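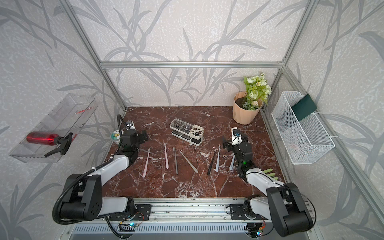 Tilluncombe Recipe Cards – read me first

Last updated 17 April 2023

Hello! I'm Mireille Hijazi and I look after this little collection of home recipes, typed up from handwritten cards, the backs of envelopes and one very greasy exercise book. There are 299 recipes in the main file at the moment. Most are in English, a fair few are in Arabic with my translation next to them, and 17 are in Hungarian (thank you, Kornél Pálfi, who typed up his grandmother's whole baking tin of cards and then checked my spelling of everything).

What's in the folder

recipes.csv – the main file, one row per recipe
ingredients.csv – one row per ingredient, joined on recipe_id
notes.txt – scribbles from the margins, as close to the originals as I could get them
units.csv – my best guesses at what people meant by a "coffee cup" or a "good handful"

The columns

Mostly they explain themselves. "cook" is the person who wrote the card, "typed_by" is whoever copied it out. "serves" is blank a lot of the time and I've left it that way, as hardly any of the cards say. "oven" holds the words on the card, so you'll find gas marks, Fahrenheit, "hot" and once "as for bread". If you want plain Celsius, use oven_c, which I filled in myself. Please don't blame Rania Khasawneh if your maqluba sticks, that'll be my doing.

Weights are messy. Bilal Harb's family cards use ounces up to a certain point and then switch to grams halfway through a recipe (!), so I've kept both and added a grams column. One ounce is 28 grams in my sums, which is near enough for a cake.

Things I know are wrong

Recipe 100 is in there twice under different names. One is Dima Qaisi's lentil soup and the other is also Dima Qaisi's lentil soup, with more lemon. I'll sort it when she tells me which she prefers.

About 19 of the cards have no method at all, just a list of ingredients and sometimes a rude remark. They're marked method = none.

Accents went funny in the July version of notes.txt. If you've still got that one, bin it and take the new file.

Using it

Cook from it, print it, make a booklet for your auntie, whatever you like. If you put it online somewhere please keep the cooks' names with their recipes, they were all quite firm about that. Corrections are very welcome – send me the recipe_id and what the card should say. I'm still after a decent pickled turnip, if anybody has one.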